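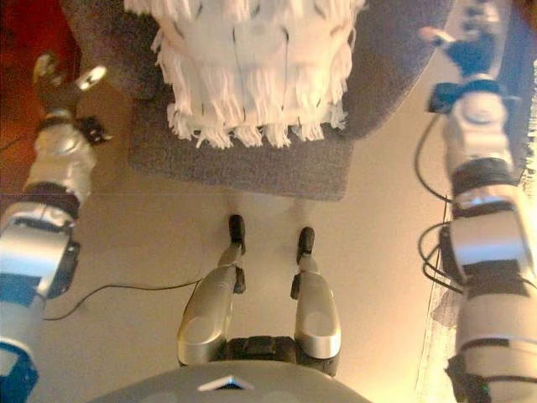
Laurier McIntyre wrote in to ask whether the Erkamthorpe exchange move means new sockets in every house. Short answer, no. Your existing copper stays on the wall, it just stops doing anything once the fibre's live. You'll get a small white box near wherever the cable comes in, and it needs a plug socket close by.

Where we've got to — Kaltier finished the duct survey before the end of December. 173 premises on the list now, up a bit after Rajput Close was added. Still waiting on wayleaves for 5 of them, if you've had a letter please please sign it and send it back.

Blocked duct by the Wornurine Lane bend, full of silt. They're rodding it next week, expect a van and cones, one lane only. If it wont clear then it goes overhead on the poles for that stretch. Not ideal, I know, several of you have said.

Install visits: allow half a day. Move furniture off the wall first. The engineer can leave up to 30 metres of cable inside, more than that has to be agreed beforehand.

Alarms and care pendants on the old line — ring the supplier NOW, dont leave it untill the day.

More when I have it.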